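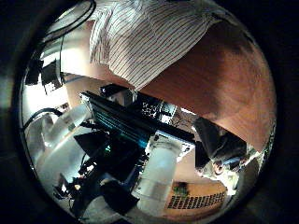 Asked by Corrado Sorrentino, November 12, 2024 | 2 answers

Run rate after rain – do we use 23 overs or the full allocation?

I keep the ladder for a small one-day competition. In our last match Trurkach batted first and were all out for 80 in 23 overs. Then the rain came and the match was abandoned before the second innings. One captain wants this score in the net run rate, because his team bowled so well. I think it should not count, but I cannot find where it is written. Our rules are only a short page from March and they say nothing on rain.

Answer by Tullio Gentile

You are right, leave it out. In most competitions a match with no result does not go in the net run rate for either side. They share the points and that is all.

If the match is completed, a team that is all out is charged with its full overs, not the 23 it faced. This one catches many scorers.

Answer by bratero_2nds

check your own comp rules mate, ours are different again. We had 415 runs in a washed out game and got nothing for it

Comment by Corrado Sorrentino

Thank you both. I have taken it out and Trurkach are now 3rd – the captain is not happy, but I will ask to add a line on rain for next season.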